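课程项目报告(定稿,按两轮批注改过)

# “请某些人自觉”:合租楼里的留言怎样说话

课程:日常书面语调查
指导:Nawal Ramadan
小组:第二组(名单见提交页,排序按姓氏,已经为此吵过一次)

## 摘要

本报告收集了四栋学生合租楼公共区域的书面留言,包括贴在墙上、冰箱上、门上的纸条,也包括各楼群聊里带有公共事务性质的消息,共688条。其中326条含有明确的请求或要求。我们关心三个问题:请求用什么句式提出,请求对象怎样称呼,以及收到请求的人怎样用文字回应。主要发现是,绝大多数请求不点名,而全楼的人通常都知道说的是谁;语气的强硬程度与事情的大小关系不大,与留言张贴的时段关系较大;回应极少以文字形式出现,最常见的回应是另一张纸条。

## 一、选题由来

开题时我们的题目是《校园公共标语的语用分析》。Nawal Ramadan 老师看完以后在页边写了“标语是谁写的?你们能问到吗?”我们问了后勤,后勤说是系统里自带的。于是题目死在第二周。

换题那天我们在 Kinnear 楼的公共客厅开会,暖气上方贴着一张纸,写着“此处不是衣柜”。下面有人用另一种颜色的笔补了一句“那请问衣柜在哪里”。再下面是第三个人的字:“在你房间。”会议随后用了很长时间讨论第三个人是谁,正事没谈成,题目倒是有了。

合租楼的留言有几个方便研究的地方。它们有固定的读者,篇幅短,写的人一般就住在楼上,追问起来只需要敲门。它们也不太受学校文书格式的污染,除了有人会在末尾写“特此通知”,这一点后文会谈。

## 二、材料与方法

### 2.1 地点

四栋楼都属于同一家学生住宿公司,户型相近,每栋有一个公共厨房、一间公共客厅和一间洗衣房。参与调查的住户合计36人。楼名沿用公司原有的叫法。

| 楼名 | 参与住户 | 收集留言 |
|---|---|---|
| Pruveleck | 11 | 241 |
| Reketen | 9 | 198 |
| Kinnear | 9 | 160 |
| Tiltwood | 7 | 89 |
| 合计 | 36 | 688 |

Tiltwood 的留言明显偏少。我们起初写的是“该楼住户关系和谐”,访谈之后删掉了。他们有一半的人互相不说话,也不写字。

### 2.2 收集办法

纸质留言由组员拍照后录入,原件留在原处。群聊消息由各楼一名住户在全体同意后导出,转交前删去姓名和与公共事务无关的内容。Reketen 有一位住户同意导出,但要求把他凌晨发的都去掉。我们照办了,所以 Reketen 的夜间数据是缺一块的,读后面关于时段的部分时请记得这件事。

同一张纸条上由不同人添加的文字,按不同留言计。“此处不是衣柜”因此算三条。这个规定让录入变得很慢,因为必须判断笔迹。组里有两个人自称擅长看笔迹,两人的结论很少一致。

### 2.3 编码

每条留言由两名组员分别标注,不一致的由第三人裁定。标注项目有句式、称呼、有无署名、有无理由、有无标点强调、是否配图。“配图”原本没有,后来补上,原因是 Pruveleck 有一位住户什么都画成猫。

请求类留言按主要句式分为四类:

| 句式 | 数量 | 例句 |
|---|---|---|
| 委婉请求 | 138 | 麻烦大家用完把台面擦一下,谢谢啦 |
| 直接命令 | 71 | 别动我的酸奶 |
| 疑问句 | 64 | 有谁知道锅盖去哪儿了吗 |
| 公告体 | 53 | 即日起冰箱第二层停止对外开放 |
| 合计 | 326 | |

疑问句放进请求类,老师第一次批注时打了问号。我们的理由是,“有谁知道锅盖去哪儿了吗”在合租楼里并不求取信息。写的人知道锅盖在谁那里,读的人也知道,问号只是给对方留一条走廊,让他趁没人的时候把锅盖送回来。访谈里七位写过此类留言的人,有六位承认动笔时心里已有人选。剩下的一位真的在找锅盖。

## 三、结果

### 3.1 “大家”是谁

请求类留言中最常见的称呼是“大家”,其次是不写称呼,再次是“某些人”“有些同学”“用完厨房的朋友”。直接写出名字的很少,而且多半是好事,比如“小周,你的快递我帮你拿上来了”。

“大家”的用法值得多说几句。从字面看它包括写字的人自己,在实际使用中它几乎总是把写字的人排除在外,有时也排除写字的人的朋友。Pruveleck 的一位受访者这样解释:

> 我写“大家注意一下”的时候,大家就是住三号房那个。可是我要写三号房,他就会来问我凭什么说是他。我写大家,他就没法来问。

我们也访谈了三号房。他记得那张纸条,认为写得很有道理,并且认为说的是五号房。

这种误投在材料里反复出现。不点名保全了双方的面子,代价是消息常常送不到。更麻烦的是另一种情况:最守规矩的住户往往把每一张纸条都当成是说自己的。Kinnear 的一位女生告诉我们,她入住以后有一个多月每天擦灶台,因为门上写着“请做饭的同学自觉”,而她每周四煮一次面。那张纸条是上一批住户留下的。

“某些人”的处境和“大家”不同。它听上去范围缩小了,攻击性也就上来了。在我们的材料里,凡是用了“某些人”的纸条,下面被人添字的机会明显高于用“大家”的。添的字有“谁?”“说名字”“反正不是我”,还有一个箭头,指向纸条的写作者常坐的那把椅子。

### 3.2 公告体的来路

有五十三条留言使用了公告体,即带有“即日起”“特此通知”“违者后果自负”“本楼住户须知”一类字样。写这些留言的人没有任何一位担任过楼里的职务,楼里也没有职务可以担任。

我们问过他们为什么这样写。回答大致是“这样正式一点”“不然没人看”。有一位说他小时候住的小区就这么写。另一位想了想,说这样写的时候感觉说话的不是自己,骂起来比较放得开。

公告体最有意思的一点是,它常常在半路上撑不住。请看 Reketen 洗衣房的一条:

> 本洗衣房即日起实行先到先洗制度,衣物洗毕后须于合理时间内取走,逾期未取者,其衣物将被移至机器顶部。不是针对谁哈。我真的只剩这一双袜子了

前半段是制度,后半段是袜子。类似的滑落在公告体留言中占了差不多一半,滑落的位置多在第二句或第三句之间。我们原打算给这个现象起一个术语,组内提了“体裁疲劳”和“官腔漏气”两个方案,投票平局,故本文不采用术语。

“违者后果自负”共出现在九条留言中。追问后果是什么,九位作者里有八位没有想过。想过的那位说后果是他会很难过。

### 3.3 理由与标点

带理由的请求比不带理由的更长,这不用研究也知道。我们原先的假设是带理由的也更有效,但“有效”很难从文字材料里判断。我们不能因为一张纸条被撕了就说它起了作用,也可能是胶带不好。这一项只好放弃,只报告理由的种类。

最常见的理由诉诸卫生,其次诉诸睡眠,再次诉诸房东,也就是住宿公司。诉诸公司的理由大都用将来时:公司会来检查,公司会扣押金,公司会把冰箱收走。我们向公司的前台核实过最后一条,前台的反应是冰箱很重。

标点方面,感叹号的数量在四栋楼之间有差别。Pruveleck 用得最多,Tiltwood 几乎不用,他们喜欢句号。一个单独的句号在 Tiltwood 可以承担相当重的语义,例如群聊里的这一段:

> 甲:谁把客厅的灯泡拿走了
> 乙:我房间的坏了
> 甲:。
> 乙:明天还
> 甲:。

访谈时甲表示第一个句号是生气,第二个是接受。乙表示两个都是生气。灯泡后来还了。

波浪号和“哈”“啦”“呀”在委婉请求中非常密集。我们注意到一个规律,但数据不够,只能当印象写在这里:语气词超过三个以后,住户普遍不再感到客气,开始感到危险。“麻烦把你的鞋子拿进去一下下哦谢谢啦~”被四位受访者评为全部例句中最可怕的一条,排在“再放门口我就扔了”之前。

### 3.4 时段

纸条上很少写时间,本节主要依据群聊记录,辅以能问到作者的纸条。结论受前面提到的 Reketen 缺失的影响。

白天的留言以通知和询问为主,晚饭后请求增多,临近午夜时直接命令的比例最高。再往后,语气忽然软下来,出现大段的自我检讨和对合租生活的感想。Pruveleck 有一条凌晨的消息写了将近一屏,从洗衣机脱水的声音写到作者的祖母,末尾祝全楼考试顺利。早上八点作者问能不能撤回。不能。

我们也想知道厨房里的留言和厨房的状况之间有没有对应关系,比如是不是水槽里东西越多,话就说得越重。 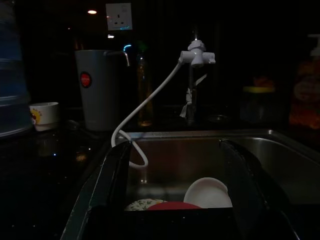

从访谈来看,两者的联系比预想的松。同样是几只没洗的碗盘,有人早上看到觉得没什么,晚上十一点看到就要写字。决定写不写的,更多是这个人当天过得怎么样。Kinnear 一位住户坦白,他写过的措辞最激烈的一张关于洗碗的纸条,起因是小组作业的队友退课了,碗其实有一个是他自己的。

关于厨房的留言在全部请求里占比最大,这在意料之中。让我们意外的是它们的用词非常稳定,四栋楼的住户互不来往,却都写出了“碗不会自己洗”这句话,字句几乎一样。我们查不到它的出处,受访者都说是自己想的。

### 3.5 回应

请求发出以后,收到文字回应的很少。群聊里最常见的回应是一个竖起的拇指,通常来自与此事无关的人。当事人多数保持沉默,过一两个小时发一条别的内容,例如问有没有人要拼单。

纸条上的回应可以分成补充、反驳和跑题。补充是在原文下面加一条自己的要求,借别人的胶带办自己的事。反驳前面已有例子。跑题最难归类。Pruveleck 冰箱门上那张关于牛奶的纸条,最初只有一句“牛奶是按人头买的”,后来逐渐长出了对牛奶品牌的讨论、一道没做完的积分题、一只猫,以及一个电话号码。我们打过去,是一家修自行车的。

道歉在全部材料中很稀罕,而且几乎都写得很小。有一张贴在 Reketen 的门背后,关上门才看得见,写的是“昨天的味道是我,对不起”。没有署名。下面有人回了一个“没事”。我们在编码时对这一条没有出现分歧,这在整个项目里不多见。

## 四、讨论

综合来看,合租楼的留言有一套大家默认的规矩:可以抱怨,不要点名;可以装作官方,装不下去也没有关系;收到以后不必答复。这套规矩没有写在任何地方,新住户一般在入住后几周内学会,学不会的会收到纸条。

用课上讲过的面子理论来解释,不点名是一种减轻威胁的办法,这部分与教材相符。不太相符的地方在于,我们的材料里“间接”并不总是更客气。一个指向不明的“某些人”,比一句当面的“你把锅洗了”更让人不舒服,多位受访者都这样讲。其中一位说,当面讲她五分钟就忘了,纸条要贴一个学期。我们猜测时间长度是教材没有处理的变量:口头请求说完就散,书面请求会留在墙上,每天再说一遍。要证实这个猜测需要另做设计,目前只能写到这里。

另一处需要交代的是写作者的形象。调查开始时,我们把写纸条多的人想象成楼里最计较的人。访谈后这个印象站不住。写得最多的那位住户,同时也是替大家收快递最多的,她只是手边总有便利贴,是打工的文具店给的次品,背胶偏弱,这解释了 Pruveleck 地上为什么总有字。

## 五、不足

样本来自同一家公司的楼,住户年龄接近,专业也偏文科,结论不宜外推。

组员中有两人本身住在 Kinnear,其中一人是十四条留言的作者。我们让他回避了自己那部分的编码,他对裁定结果有意见,并以纸条形式提出。

调查开始一周后,各楼的留言数量都有上升,质量也有上升,出现了对仗。我们怀疑部分住户是写给我们看的。凡作者承认如此的留言都已剔除,不承认的没有办法。

老师在第二轮批注里问,有没有考虑过把“不写”也作为数据,例如想写而没写的。我们在访谈提纲里补了一题,答案很丰富,但是没有文本可以分析,只好放进附录二。

## 六、分工

录入由全组轮流完成。访谈由三人负责,其中 Tiltwood 的访谈须分两次进行,因为有的住户不愿意在同一天出现。表格由组长制作。摘要改了五稿,最后用的是第二稿。

感谢 Nawal Ramadan 老师允许我们中途换题,也感谢她指出初稿中“绝大多数”一词用了十一次。

## 附录二(节选):想写而没有写的

- “你弹吉他的那首能不能换一首。”(Pruveleck,理由:怕他换成别的乐器)
- “我知道蛋糕是你吃的,本来就是给你买的。”(Reketen)
- “楼上的,你哭的时候我听得见,要不要下来喝点东西。”(Kinnear,后来去敲了门,对方在看剧)
- “灯泡。”(Tiltwood)

附录一(完整编码手册)与附录三(猫)因文件过大,另行上传。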